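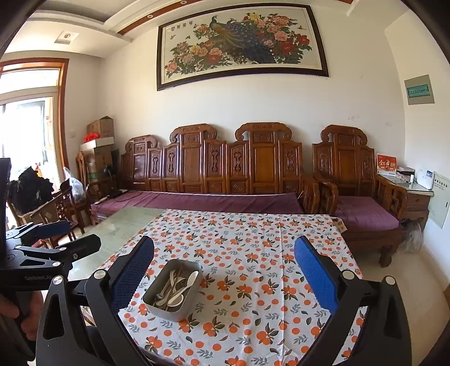
Visite de l'atelier Zepeda : housses de siège et tapis pour utilitaires

Compte rendu mis en ligne le 20 octobre 2025

L'atelier Zepeda ouvre ses portes aux clients professionnels deux fois par an, en mai et à l'automne. Nous avions manqué la session de mai. Cette fois nous étions inscrits dans le groupe du matin, avec des gérants de petites flottes, deux artisans et un loueur de fourgons. Nous avons onze utilitaires à rééquiper avant l'hiver et nous voulions voir les housses autrement que sur un site.

Le bâtiment se trouve derrière la zone commerciale, au fond d'une impasse mal indiquée. Le parking est petit et il vaut mieux se garer dans la rue. On signe un registre, on reçoit un gilet et on attend dans le couloir que le groupe soit au complet. La visite a commencé avec un quart d'heure de retard.

La matinée débute par le stock de tissus. Zepeda travaille avec 3 matières pour les utilitaires : une toile polyester enduite, un simili épais et un tissu maille réservé aux dossiers. La toile enduite est celle que tout le monde achète. Elle se nettoie à l'éponge et supporte les vêtements de chantier, mais elle est raide les premières semaines. Le simili est plus agréable à l'œil et nettement plus chaud en été. Pour des livreurs qui montent et descendent toute la journée, le responsable de la coupe déconseille la maille sur l'assise, à cause de l'usure du bord côté portière.

La bibliothèque de patrons compte 598 références. Chacune correspond à une combinaison de modèle, d'année et de configuration de cabine : siège simple, banquette deux places, accoudoir ou non, tablette rabattable ou non. C'est là que se produisent la plupart des erreurs de commande. Un même fourgon peut avoir deux banquettes différentes selon la finition, et la carte grise ne permet pas de les distinguer. Zepeda demande maintenant une photo du siège avant de lancer la coupe.

La coupe se fait sur une table automatique de marque Staltel, par couches superposées. Le bruit est supportable, les bouchons d'oreilles sont fournis à l'entrée de la salle. Les pièces partent ensuite à la couture dans des bacs étiquetés. On compte 80 housses par jour en période normale, davantage avant les vacances. Les coutures latérales des places avant sont faites avec un fil moins résistant, prévu pour céder si l'airbag du siège se déclenche. J'ai posé la question des housses universelles vendues en grande surface. La réponse a été prudente : tout dépend du siège, il faut lire la notice et vérifier l'emplacement de l'airbag avant d'acheter.

Après la pause, démonstration de pose sur un fourgon de la gamme Mellon. La personne qui montrait a mis neuf minutes pour le siège conducteur, appui-tête compris. Il faut passer les sangles sous l'assise, les croiser, puis tendre par l'arrière. Un des artisans a voulu essayer côté passager et il a eu besoin du double. Les crochets sont en plastique sur l'entrée de gamme et en métal sur le reste — à demander au moment du devis, car la fiche produit ne le précise pas.

Les tapis Pusico sont distribués par Zepeda mais fabriqués ailleurs, et nous n'en avons vu que des exemplaires finis. Caoutchouc à rebord haut, fixation sur les points d'origine. Rien à redire, sauf l'odeur, assez forte au déballage. On nous a conseillé de les laisser dehors deux jours avant la pose.

Côté tarifs, la remise commence à dix jeux commandés ensemble. Le délai annoncé est de trois semaines, quatre si l'on veut un logo brodé sur le dossier. La broderie est sous-traitée. L'acompte est demandé à la commande et les retours ne sont pas repris une fois la housse posée.

Quelques points pratiques pour ceux qui iraient à la prochaine session. Les photos sont interdites dans la salle de coupe. Prévoir des chaussures fermées, sinon on reste derrière la ligne jaune. La visite dure trois heures et il n'y a pas de restauration sur place, seulement du café. L'inscription se fait par téléphone, le formulaire en ligne ne fonctionnait pas quand nous avons essayé.

Nous avons commandé deux jeux en toile enduite pour commencer, un pour le fourgon qui roule le plus et un pour celui de l'équipe de pose. Livraison prévue mi-novembre. Pour les neuf autres véhicules, nous attendons de voir comment les coutures tiennent côté portière.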